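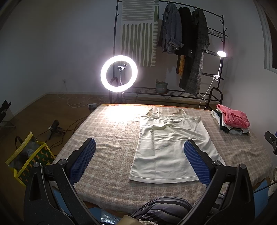
Gripper with blue textured pads over a tank top laid flat on a plaid blanket.

Lerkstead Shared Workshop: Tips for Members Building a Hand-Held Gripper

Members building the two-finger gripper are asked to read these notes before their first session with cloth. They apply to the Drovum pattern and to the older Tallent pattern, which uses the same pads.

Finger screws
Tighten each pivot screw until the finger no longer rocks from side to side, then back it off slightly. The finger should swing under its own weight. Check both screws again after 24 closings, as new joints settle.

Grip pads
Textured pads hold thin cotton better than smooth ones. Wipe them with a damp cloth and let them dry fully before use. Lint collects in the texture and should be brushed out with an old toothbrush. Replacement pads are kept in drawer 89. Please sign for them.

Practice with clothing
Begin with one light garment, laid flat on a bed or a padded table. A tank top is suitable, and its shoulder straps give good practice in picking up narrow pieces. Approach from above and close slowly. Jackets and thick knits should be left until the fingers meet evenly along the full length of the pads.

Lighting
A ring light on a stand, with a desk lamp to one side, will soften shadows in the folds. Run lamp cables along the wall where possible.

Storage
Grippers are to be stored with the fingers open. Evdokia Raptis inspects finished builds on Saturday in the Chatzigeorgiou room. Members should bring their screw key and both spare pads.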